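Why Do We Eat Off Plates?

Long ago, many people did not have plates. They ate with their hands from one big pot, or put their food on a large leaf. In some places a thick slice of old bread did the job. The bread soaked up the gravy, and then it could be eaten too.

How is a plate made?

Many plates start out as clay. Clay is soft, so it can be pressed into a flat, round shape. Then it is left to dry.

Next the plate goes into a very hot oven called a kiln. A kitchen oven gets hot enough to bake a pie at 300 degrees or more. The kiln at the Clendley Pottery is set to 800 degrees Celsius for the first firing. That makes the clay hard, but water can still soak into it.

So the plate gets a coat of glaze – a thin, runny mix that turns to glass when it melts. Glaze can be almost any color. After a second firing the plate is smooth and easy to wash.

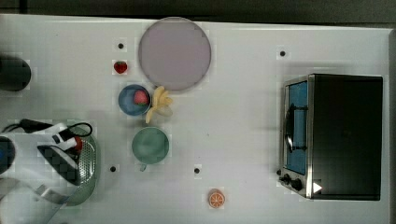 A round plate with a darker rim. The fruit next to it is a strawberry.

Word to know

Rim: the outside edge of a plate. It gives you a place to put your fingers when you carry your dinner to the table.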